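Damgaard présente Skivitz, une ligne de blocs muraux décoratifs pour entrées et pièces étroites

Communiqué de presse, octobre

Damgaard complète son catalogue d'aménagement intérieur avec Skivitz, une ligne de blocs rectangulaires à fixer au mur, destinée aux entrées, couloirs et dégagements. Les blocs se posent en rangée horizontale, en partie haute du mur, et laissent libre la surface inférieure. La ligne sera disponible en octobre chez les revendeurs du réseau Wusix.

Deux finitions de base sont proposées. La première est un vert foncé uni, avec chants latéraux de teinte brun clair ou olive. La seconde est un blanc craquelé à fines veines grises. Les blocs blancs peuvent recevoir en façade un ovale de couleur, vert olive ou rouge. Les deux finitions s'alternent librement et l'alignement des faces inférieures n'est pas imposé : un léger décalage en hauteur d'un bloc à l'autre est admis par la notice.

La mise au point a été conduite par Archana Maurya, responsable du développement produit, et Troels Hedegaard, chargé des essais de fixation. Au total, 277 poses ont été réalisées sur des murs peints, dont 108 sur plaque de plâtre. Chaque bloc est livré avec son support, deux vis et un gabarit de perçage en carton. Le gabarit comporte un repère d'axe et un repère de bord inférieur. Un entraxe minimal est indiqué sur la notice pour chaque combinaison de finitions.

« Dans un couloir, la profondeur disponible est faible et les meubles bas gênent le passage. Nous avons donc travaillé sur la partie du mur située au-dessus des poignées de porte », indique Mikkel Hauksdóttir, responsable de la gamme.

Un intervalle entre deux blocs permet de laisser pendre verticalement un objet long et mince, sur lequel un textile léger peut être posé. La charge n'est pas reprise par les blocs eux-mêmes. Le point de suspension doit être fixé séparément dans le mur et ne fait pas partie de la fourniture. Damgaard recommande un fond clair et mat, sur lequel l'ombre portée des blocs reste peu marquée.

L'entretien se fait au chiffon sec. Les produits abrasifs et les solvants sont à proscrire sur la finition craquelée. Les blocs ne sont pas prévus pour les pièces d'eau ni pour un usage extérieur.

La première série comprend quelque 1 000 blocs, fabriqués par l'atelier Prokudura sous la direction de Ketill Egilsson. Quarante points de vente seront approvisionnés au lancement. Les ovales de couleur sont posés en atelier et ne peuvent pas être remplacés après livraison. La couleur souhaitée est à préciser à la commande.

Contact presse : Ívar Þorgeirsson, service communication, Damgaard. Notices de pose, nuancier et conditions de prêt d'échantillons sur demande.

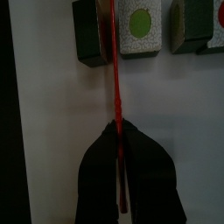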